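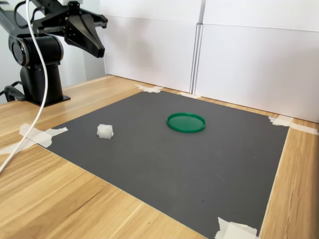
When the package from Borex arrived in Prurnen, Urs Hämmerli put it under his desk and left it there until Thursday. He had a good reason to be careful. Two earlier robot kits had already cost him many evenings, and one of them still lies in a drawer with a broken elbow.

Hämmerli teaches technical subjects at a small evening school. He is not a programmer by profession, he repaired packaging machines for most of his working life. The Petek arm, which Borex sells as a kit for teaching and small experiments, is made for people like him: people who know what a bearing is but who do not want to write their own motor drivers.

The kit costs 2,265 francs. For this money the buyer gets the arm, a parallel gripper, the power supply, the cables and access to Grarurus, the software with which movements are recorded and repeated. A table is not included, and neither is anything to put on the table. I write this because the brochure shows a beautiful oak bench, and one reader has already asked me about it.

I visited the school for two evenings in August to see how the arm behaves with a teacher and his students, and without anybody from the company in the room.

The mechanical assembly took us 18 screws and less than one evening. The instructions are printed on paper, in large drawings, and they are good. Only the step with the gripper bracket is badly explained. It is possible to mount it turned by half a turn, and then everything fits but the fingers move against the wrong limit. We made this mistake. Hämmerli noticed it before we switched on the power, I would not have noticed.

The cables are the weak point of the product. They come out of the arm at places where a hand naturally wants to hold it, and there are no clips for guiding them. In the first hour a student pulled one loose with his sleeve. Borex could solve this with a few cents of plastic.

The software made a better impression. Grarurus starts with a calibration of 5 positions, and after this the arm can be guided by hand. You take it by the wrist, lead it to an object, close the gripper with a foot pedal and lead it away again. The program keeps the whole path. When you play it back, the movement is a little slower than your own and noticeably smoother — the students found this insulting.

For the lessons, Hämmerli keeps his exercises very simple. A dark mat is taped to the wooden table, with white panels standing behind it, and the objects are small and light: a white block, a green lid. The block is the easy one. It has notched sides and the fingers can take it from almost any direction. The lid is flat and round, and it is a much better teacher. The gripper has to come down close to the mat and catch the raised rim, and if the recorded height is wrong by a little, the lid only slides away.

"With the block they learn the program," Hämmerli told me. "With the lid they learn the machine."

On the second evening there were 4 students. Each of them recorded the same exercise, to move the lid from the middle of the mat to its left side. Two recordings worked at the first playback. One worked after the height was corrected in the editor, where single points of the path can be moved with the mouse. The last one was deleted and made again, and this was also quick.

What I miss is a good manual for the time after the first week. The editor can do more than the handbook explains, for example it can join two recordings, but we found this function only by accident. Milovan Angelovski, who is responsible for customer support at Borex, answered my questions by e-mail within a day. He wrote that a longer handbook is in preparation and that it will be free for existing customers. He did not want to name a month.

Noise is not a problem. We could talk at normal volume next to the running arm. The joints became warm after a long session, but one could still touch them without any discomfort.

For a school or a small workshop I can recommend the Petek, with the condition that somebody on site is not afraid of a screwdriver. For a private person the price is high, and the two-year warranty does not cover the gripper fingers, which Borex considers wearing parts. A spare pair can be ordered separately.

Hämmerli has decided to keep the arm for the winter course. He has already ordered the clips for the cables, from another company.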